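Home Papers Workshops Student Track Authors About
Search this site Enter keywords Go
Student Track, January. Raed Hattar, Sombridge Robotics Club

3. Task Setup and Collection Procedure

3.1 Course context

The work reported in this section was carried out as the spring project of the Sombridge Robotics Club. Members enter the project with one semester of programming and no prior contact with imitation learning. The project asks each team to pick one tabletop task, record demonstrations of it with hand-held grippers, train a policy, and report the result whether or not the policy is usable. Our team chose two-handed manipulation of small soft goods next to a fixed object. The software stack is Cetero, which handles recording and time alignment, and Drurner, which handles training. Both are maintained by earlier project teams and were used without changes except where noted.

3.2 Hardware

Each operator holds one gripper per hand. Each gripper carries its own camera, and a third camera worn at head height supplies a wider view. The three streams are aligned in Cetero using a shared clock signal sent at the start of each session. Gripper pose is estimated from square printed markers fixed to the gripper bodies. The markers must remain in view of the head camera for most of an episode, and this requirement limits how far the operator may rotate the wrists inward.
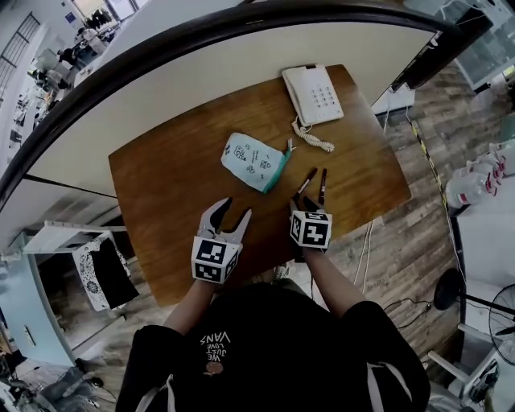

Grip width is logged for each hand separately and is not mirrored between the two. In early trials we found that new operators tend to move both hands in the same way, opening and closing them together, and a policy trained on such data does the same. Operators were therefore told to treat the hands as independent. One gripper may be spread wide while the other is nearly closed, both held above the tabletop with the pouch lying between them and the desk telephone left at the far end. Episodes in which the two grip widths followed each other for the full duration were marked and reviewed by a second team member before being accepted.

3.3 Object placement

The telephone was kept on the desk as a fixed object. Its coiled cord is a useful source of difficulty: it is thin, it changes shape between episodes, and a depth estimate on it is unreliable. An episode is counted as failed if either gripper makes contact with the cord. The soft item was placed by hand before each episode, with no template and no marks on the desk. We considered a printed placement grid, as used by the Park team in the previous year, but their policy learned to depend on the grid lines and lost accuracy when the grid was removed.

Background was not controlled. Collection took place in a shared office area, and people at a distance were allowed to pass through the view.

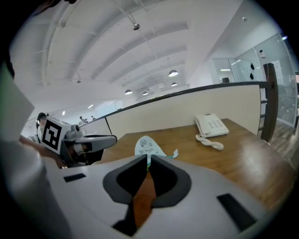
Lighting was likewise left as it was. Sessions held in the morning and sessions held after 4 p.m. differ in exposure, and both are present in the training set. We did not balance them. A later ablation in Section 5 drops the morning sessions and shows a small loss on the held-out set, which we take as weak evidence that the variation is of some help.

3.4 Recording and filtering

A total of 400 episodes were recorded. Of these, 203 passed all filters. The largest single cause of rejection was marker loss, followed by cord contact and by clock errors in Cetero. Marker loss was most common when the operator leaned over the desk and a forearm covered the marker on the other gripper. The fix was a change in posture, described in the operator notes in Appendix B, and the rejection rate dropped once the notes were in use. 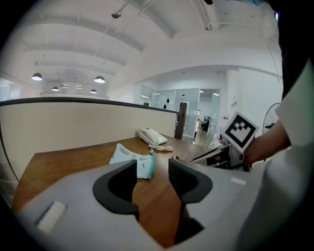 Figure 1. View from one gripper camera, with the second gripper and its marker at right and the soft item between the near gripper's fingers and the telephone.

As Figure 1 indicates, the near gripper's own body takes up a large part of the lower image in the wrist views. We tested a fixed mask over this region. The mask gave no gain and was dropped, since the finger positions carry information that the logged grip width does not fully replace.

3.5 Training split

From the accepted episodes, 75 were held out for evaluation and the rest were used for training. The split was made by session, so that no session appears on both sides. Training in Drurner ran for 100 epochs with the default learning rate. Results are given in Section 4.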